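Setting up your Modton steam mop: part 2, first fill and first floor

I've had mine since July and I do the kitchen and hall with it, so what follows is what I'd tell a friend over the phone. If you've got the Skistport carpet glider as well, leave it in its bag for now, we'll get to it in part 3. 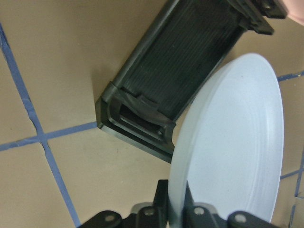

Before you fill it

1. Sweep or hoover first. I know, I know, but the steam turns crumbs into paste and you'll only push them into the corners. Get right up to the skirting and along the grout lines, where the grit likes to sit.

2. Check what your floor is. Glazed tile is fine. Sealed stone is usually fine (try a corner behind a door). Waxed boards, unsealed wood and cork are a no from me, and from the leaflet too.

3. Press a clean pad on to the head. The loops go down and the grey tab goes at the back. If the tab's at the front it will come off under the table and you'll be on your knees fishing for it.

CAUTION: Keep the mop unplugged until the tank is back in and has clicked. There are two clicks. The first one doesn't count!

Filling the tank

4. Lift the tank out by its top lip. It's stiff when new. Mine needed a proper tug the first few times and has been easy ever since.

5. Fill to the lower line, 275 ml, for your first go. The upper line is 399 ml and that does my whole downstairs, but a full tank is heavy on the wrist and you'll want to get the feel of the thing first. We have hard water here so I use the filtered stuff.

6. Put nothing else in. No vinegar, no floor cleaner, no lavender drops. I tried the Viltow scented drops in my old mop and it spat brown for a fortnight.

Note: the cap has a little rubber ring inside. If it drops out in the sink, push it back flat side up. Spares are part number 459 and they come in a bag with the replacement pads.

Heating up

7. Stand the mop upright, plug it in and press the round button once. The light flashes while it warms and goes steady when it's ready. Allow 20 seconds, a bit longer in a cold utility room.

8. Hold the head over the sink or an old towel and squeeze the trigger until you get steam. You'll get a few dribbles and some gurgling to begin with. That's normal on a new one and it stops.

CAUTION: Steam comes out of the front edge as well as underneath. Mind your toes, and keep cats and toddlers in the other room.

Your first floor

9. Start at the far end and work backwards to the door. Slow strokes, a tile or two at a time, with the trigger on low. Low is plenty for ordinary smudges and scuffs.

10. For grout, go along the line first and then across it. Swap to a fresh pad as soon as the old one looks grubby, otherwise you're just moving the dirt about (light-coloured tiles show this up something awful).

11. Don't park it. If the phone rings, stand it on the plastic tray, never flat on the floor with the steam running.

Finishing off

12. Unplug, wait for it to cool, then pull the pad off by the tab. Pads go in at 40 degrees with no fabric softener.

13. Empty the tank every time. I leave the cap off overnight on the windowsill.

Descaling and the Poon brush attachment are in part 4.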